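Appiah Court Tenants' Association
Minutes of the November meeting, ground floor meeting room, 6:30 p.m.

Present: tenants from 5 of the 6 stairwells. Stairwell C sent apologies.

1. Minutes of the last meeting
Approved with one correction. The bike room key deposit is $5, not $6.

2. Heating
Totano has bled the radiators on the upper floors. Two apartments in stairwell B still report cold bedrooms. The chair will ask Totano to come back before the holidays and to give tenants a morning or afternoon slot – the last visit had no time on the notice.
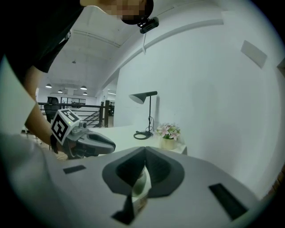
3. Laundry room
The second dryer is still out of order. Fotance quoted $466 for a new drum belt and motor. Several tenants felt this was high for a machine of that age. Agreed to get a second quote from Clolmont and decide by email. Tenants are reminded to clean the lint filter after each load.

4. Trash and recycling
Cardboard is being left next to the bins again. The city will not pick it up unless it is flattened and inside. A new sign will go up by the back door. 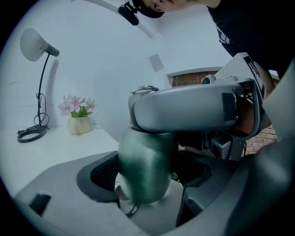 5. Courtyard
The bench by the east wall needs two new slats. Up to $100 approved from the general fund. Planting of bulbs is put off until the drain work is finished. One tenant asked for a later gate closing time in summer – carried over to the spring meeting.

6. Any other business
Packages should not be left on the stairs. The intercom for stairwell A rings in the wrong apartment; reported to the management office.

Meeting closed at 7:50 p.m. Next meeting in January, same room.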